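I've been meaning to write up the hand-held grippers, mostly because the setup sheet from Skander makes it sound like ten minutes of work. It says to attach the marker cubes, run the calibration, start recording. I've been looking after our sets since June and I have yet to see it go that way.

For anyone who hasn't used a pair: there's a gripper for each hand, and each one carries a cube printed with black-and-white markers. The software looks for the cubes and works out where your hands are. If the cube sits a hair off from where the software thinks it sits, every position you record is off by the same hair, and you won't notice until somebody tries to train on it.

Irina Grecu and I split the upkeep. She trusts the calibration number. I don't, much. The tool (it's called Stakus, no idea why) gives you one score at the end, and a low score is supposed to mean you're fine. Last month I got a lovely low score with a cube I could wiggle with my thumb. Of course I did. I'd held it very still.

## What I check before I run anything

I start with the cubes. I hold the gripper body in one hand and try to twist the cube with the other, gently. Any play at all and I take it off, clean both faces where it mates, and put it back. I've stopped adding glue. Glue was my idea and it was a bad one.

Then the jaws. I open and close them slowly and feel for a catch partway. Lint gets in there. So does grit, if people put them down on the floor, and they do put them down on the floor.

Cables last. I want enough slack to reach down to the floor with both hands and turn to either side without a tug. A tug doesn't always drop the connection. Sometimes you only get a short gap in the log, and the software papers over it with a guess. I'd take a loud error over that any day.

## The walk-through

Once the bench checks are done I want to see the pair worn and moving in the room where it'll be used. The vendor's test has you stand at a clean desk and draw squares in the air. Fine, but we don't work at a clean desk. We work around furniture, boxes, cords, and other people who are also carrying grippers.

So we walk up to whatever the task is, and the water dispenser is as good a test as any. The taps make you hold your hands up, and the lower cabinet makes you bend and reach in. That second part is where I expect trouble, with one cube dropping lower than the other and the cable down by your feet.
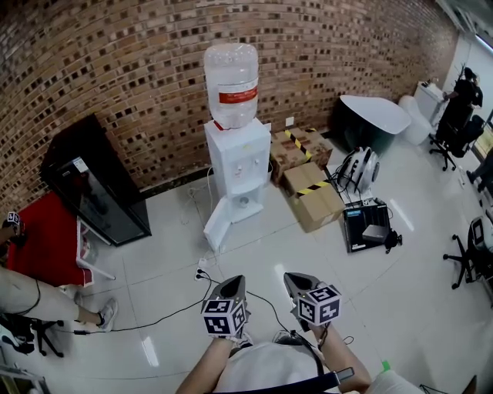 ## Reading the log

I go through the log by eye. On my last full run there were 2,465 samples, and Stakus flagged 4 of them. Wonderful. Then I plotted left and right separately and found the left hand jumping sideways between samples 423 and 454, with no flag on any of it. I reseated the left cube, ran the same moves again, and the jump was gone. Was it the cube? Probably. I also moved the cable, so I can't swear to it, and Irina has pointed this out more than once.

Skander's support suggested updating the firmware. They always suggest updating the firmware. I'll do it on Friday, on one pair only, and keep the other as it is until I've compared them.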